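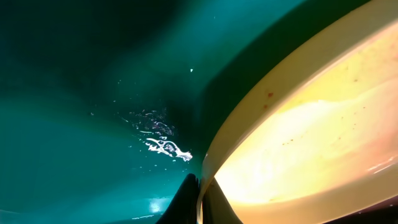
周一晚上终于把《Kesora》看完了,在床上翻到凌晨,第二天上班整个人是飘的。

先说一下这是什么。Kesora是一本同人小说本,作者笔名Killero,168页,A5,胶装,封面单色印刷,里面没有插图。原作是老科幻剧《Cetby》,估计现在还记得的人不多了,我当年是跟着表姐看的,看到第二季她去住校,我就一个人接着看。

故事接在第二季结尾之后,Sasaki号停在补给站修引擎,一修就是40天。没有外星人,没有枪战,整本书就是船上的人没事可干,轮流做饭、吵架、写信。我本来以为会闷,结果前面三章一口气就下去了!Killero写吵架写得特别好,两个人明明在吵谁把水阀关了,吵着吵着你就知道他们其实在说两年前那次撤离(看过剧的都懂,我不剧透)。

不太满意的是中间那段日记体。1831号殖民地的背景塞得太满,好多设定剧里根本没提过,我来回翻了好几次才搞清楚谁是谁的上司。还有副舰长,原作里那么嘴硬的一个人,在这里动不动就掉眼泪,我有点接受不了,可能是我滤镜太厚吧。

这本是托Isamu Kinoshita帮我带的,他那天去展会本来只想买自己的东西,被我硬塞了一张清单,哈哈,再次感谢。听他说摊主Tsutomu Takeda手上还有一点余本,通贩开不开要看下个月。我加上邮费花了295块,不便宜,但是最后一章那封没寄出去的信,我看了两遍,值了。

有一处错字:第七章开头“舱门”印成了“仓门”,后面又改回来了,强迫症看着难受。

下一本打算看同一个作者更早的短篇集,据说是喜剧。谁手上有的话留言跟我说一声,借我也行,我看书很爱惜的,不折角。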